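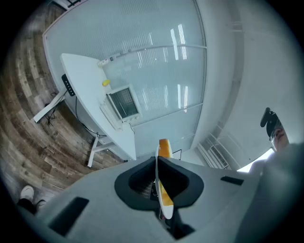

Print this page
E-mail this page

Report on Site Visit: Open Day at the Sandberg Robotics Workshop, Plusdale
Submitted by Signe Westerberg
Automation and Society, second-year project
January 14, 2021

1. Why I went

The course outline says each student must "attend a demonstration of working automation and report on it critically." I had planned to use the car wash near my flat. My tutor wrote back that a car wash would not be in the spirit of the thing, and attached the flyer for the Sandberg open day in Plusdale.

My project question, as approved, was: how much human labour goes into teaching a robot one household task? I chose it before I knew anything about the subject, and I would choose a smaller one now.

2. Getting there

Plusdale is 40 minutes from Trenmont by bus, if you catch the bus. The workshop is upstairs from a tile showroom, and the sign on the street door is for the tiles. I walked past it twice. A man from the showroom came out and said "robots?" in the tone of someone who had already said it several times that morning, and pointed at the stairs.

I had expected the colour scheme of a science fiction film and a certain amount of humming. I got an office with a wood-plank floor and a white desk with a little black control panel on its front edge. Cables hung under it exactly as they hang under mine. I found this encouraging.

3. What was demonstrated

The flyer promised "see our robots learn". In practice the people did most of the work that day. Sandberg's method is to have a person carry out a task while holding a gripper, a hand-held tool with slender fingers in white and orange on a light grey housing. A camera on the tool records what the gripper is up to, and the recordings are later used to train a model, which is supposed to work out for itself how to fold a tea towel. The system is called Etamora. I asked what the name meant and was told it had been available.

Our host, who ran the whole morning and also made the coffee, started with a talk. The talk had a slide with the number 1839 on it in very large type. This was the number of recordings made so far for the tea towel task. The next slide had the number 257, which was how many had been thrown out. Reasons for throwing one out included:

- the towel left the view of the camera
- the person stopped to answer a phone
- the towel was folded beautifully, but by hand, the person having put the gripper down
- sneezing

I did the subtraction in my notebook so that you don't have to: 1582 usable recordings of somebody folding a tea towel. My mother has folded a good many more than that and has never been offered a slide.

4. My turn

Visitors were invited to try. I had assumed it would be like using kitchen tongs, at which I consider myself competent. It is like using kitchen tongs while wearing someone else's arm. You squeeze the handle, the fingers close, and the towel is suddenly a much more complicated object than it was when you were merely drying things with it.

The instructions were short. Keep the gripper facing the work. Move at a normal speed. Don't help with your other hand. I broke the third rule within seconds, and then again, and then once more after being reminded. Apparently almost everyone does it. Your free hand simply turns up, like a neighbour who has heard you moving furniture.

I made 4 attempts. The first ended with the towel on the floor. The second produced a shape the host called "a start". The third was going well until I stepped back to admire it and recorded a long stretch of ceiling. The fourth was accepted, so there is now a small piece of my folding in the Etamora data, including a hesitation at the second corner. If a machine one day pauses at the second corner for no clear reason, I would like that noted.

A boy who looked to be in primary school went after me and got it first go. He was very gracious about it.

5. The robot itself

After the coffee we were shown the arm running the trained model. I want to be fair here, because it is easy to be funny about robots and I have been told to be critical in the academic sense.

On its first run the arm picked up the nearest corner, laid it across to the far one, smoothed it once and folded again. It was slow. It was also plainly a fold, and the room clapped. On the second run the host moved the towel a hand's width to the left, and the arm managed that as well. On the third a visitor was asked to crumple the towel, did so with more enthusiasm than was needed, and the arm picked it up, put it down, picked it up, and carried on like that until it was switched off. I recognised the approach from my own second attempt.

The host was frank about the third run. There weren't many recordings that began with a badly crumpled towel, because the people making them had tended to lay it out flat first. They weren't told to. It was just the tidy thing to do. I think this was the most useful thing I learned all day, and it took up no slides.

6. Discussion

The lectures in weeks two and three treated automation as something that takes work away from people. I can't say anything about that from one morning in Plusdale. What I saw was a good deal of work being made first. Someone has to fold the towels, someone has to watch the recordings and reject the sneezing, and someone has to notice which towels were never folded at all.

It is also odd work. The people doing the recordings are asked to do a thing normally while holding a tool that makes it impossible to do normally. Sandberg says people get used to it in an afternoon. The one person I spoke to who makes recordings regularly said it was more like a week, and that she now folds her own towels at home with one hand behind her back.

I asked about pay. Recorders are paid by the hour and not by the recording, which the host said had been changed last April after the hourly count went up and the quality of the folding went down. I would have liked to see figures for this. I asked for them by e-mail and have had a friendly reply with no figures in it.

7. Limits of this report

I attended one open day, run by the people whose system was on show. I saw three runs of the robot, which is not a sample. My notes on the talk are thin near the end, as I had put my pen down to hold the coffee. I didn't see how the training is done on the computer side, and if I had I doubt I could have described it.

I also did not answer my project question in hours, as I had said I would. I know the number of recordings but not how long each one took, and my own took much longer than they should have. I propose to go back when they begin the next task, which is putting cutlery in a drawer, and sit with one recorder for a full shift with a watch. The host has agreed to this provided I don't fold anything.

8. Costs

Return bus fare from Trenmont, claimed on the attached form. The scone was my own decision.

Print this page
E-mail this page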